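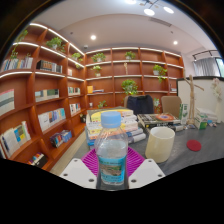
Page last changed: 28/12/2023

Bustos Cattle Guard, lease road model

For ranch entrances, lease roads, pump jack pads, anywhere trucks go through all day and the gate keeps getting left open. Built in our Livton yard. In stock most of the year, call first.

Specs
Bars: 13, round pipe, welded both ends
Depth in direction of travel: 72 inches
Weight: 2,033 lbs without wings
Finish: bare steel standard, gray primer on request
Lift points: four, one each corner
Cleanout: center section lifts out with a chain
Part no.: call, we are redoing the numbers

Price
$1,174 for the guard, picked up at Livton. Wings extra. Base extra. Delivery extra, see below. Price is good through the end of February, then we look at steel again.

What it's for
Pickups, stock trailers, water haulers, loaded tank trucks at road speed for a lease road, meaning slow. Not meant for a rig move. If you have a rig coming across, tell us and we'll quote the heavy one (Stavasstead model, built to order, longer wait). Don't let a driver talk you into just taking it easy over the light one. We have straightened enough bars.

Holds cows, calves, most horses. Goats no. Goats walk across on the pipe like its a sidewalk. If you run goats hang a gate next to it and keep it shut.

Base
Sits on a precast base or a poured footing, your choice. Do not set it straight on dirt. Works for one season then a corner drops and the whole thing bangs every time a truck hits it, and whoever lives closest will be calling you. Most noise complaints we get asked about are a loose guard on a bad base. Shim it tight and it's pretty quiet.

Drainage: cut a ditch out the low side before you set it. Before, not after. Pit fills up with caliche and tumbleweed otherwise and the cows figure it out.

Wings
Sold as a pair. Bolt on, left and right are different so check before you load. Bolts come in a sack wired to the left wing. If the sack is missing call before you go to the hardware store, ours are a longer bolt than what they carry.

On county roads
You need the county's ok if the guard is anywhere in the right of way. We don't pull that permit for you. We can send a drawing, just ask, no charge. If the land is leased get the landowner to sign off too, in writing. Had two orders come back over that.

Delivery and setting
We deliver to Livton and out to Trokville on our own truck. Farther than that we line up a hauler and you pay him direct. You need something on site that can pick the weight, a backhoe usually does it. Setting crew avaliable, book early, they stay busy in spring. Somebody has to be there to show us where the lines are. Flowlines, water, phone, all of it. We won't dig on a guess.

Used guards
We take trade-ins if the frame is square. Used ones are out by the fence, no list, come look. Sold as is.

Returns
Unset, unpainted, bring it back and we'll talk. Once it's been in the ground it's yours.

Questions or a quote: ask for Vilho Tikkanen at the yard. Leave a message with your gate width and what kind of trucks, he calls back after lunch.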